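Countertop oven on a shared kitchen circuit, breaker trips
Electrical and Wiring > Residential

purberg_dan
Posts: 108
2/23/22
Kitchen has one 20 A small-appliance circuit feeding every counter receptacle on the north wall. 12 AWG copper, 23 feet from the panel to the first box. The breaker holds with the toaster oven alone. It also holds with the kettle alone. With both on it trips after a few minutes, never right away. Breaker is a standard thermal-magnetic, original to the house. Is the breaker weak or is this expected?

kettlecurve
Posts: 2,196
Need the nameplate wattage of both. A slow trip points to the thermal element and plain overload. A short would take it out at once.

purberg_dan
Oven plate says 1400 W. Kettle is 1500 W. Supply measures 120 V at the receptacle with nothing running.

kettlecurve
2900 W at 120 V is a little over 24 A. On a 20 A breaker that is overload, and a delay of minutes is inside the normal trip curve. Nothing wrong with the breaker.

Fladeo
Disagree with the last part. The kettle only runs four minutes or so and the oven cycles on its thermostat. A healthy 20 A breaker will often ride through 24 A for that long. If it trips every time, I would suspect a tired breaker or a loose terminal heating it from the side. Tighten to the torque on the label before you call it normal.

kettlecurve
Often, yes. It is not required to. The curve is a band, and ambient temperature in the panel moves it. Checking torque is fine, but it doesn't change the arithmetic.

purberg_dan
Oven is at the left end of the counter, first receptacle on the run.
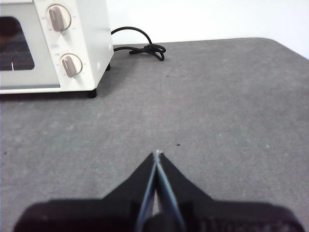

Toaster oven, knob side.

Panel is in the garage. The breakers next to this one feed the dryer and the water heater.

Fladeo
Dial controls, so no electronics to worry about if the supply drops out mid-cycle. Run the test again with the dryer off. If it holds longer, neighboring heat is part of it.

Behrouz Nazari
Moderator
Two points. First, a kitchen is normally expected to have at least two 20 A small-appliance circuits. If this one has a single circuit it is either old or somebody merged them. Look for a second cable landed under the same breaker. Second, do not fit a 25 or 30 A breaker on 12 AWG to make the tripping stop. We get that suggestion every March when people start renovating.

purberg_dan
Dead front off, main off. One cable under that breaker, no double tap. Terminal screw took 2 more turns before it came up to torque.

Fladeo
Two turns is a loose terminal. Check the insulation at the end for discoloration.

purberg_dan
Slightly brown for half an inch. Cut back, restripped, landed again. Ran both with the dryer off, full kettle. Held. Ran both with the dryer on. Tripped at six minutes, on the second kettle.

kettlecurve
So it is still overload. The joint made it worse.

Fladeo
I'd still replace the breaker. It has been cooked from one side for years.

Behrouz Nazari
Replace it with the same rating and the type listed for that panel, and pull a second circuit for the kettle. Local permit rules apply.

purberg_dan
Ordering the breaker. Second circuit will wait until the wall is open. Kettle goes on the dining room outlet until then, separate breaker, checked.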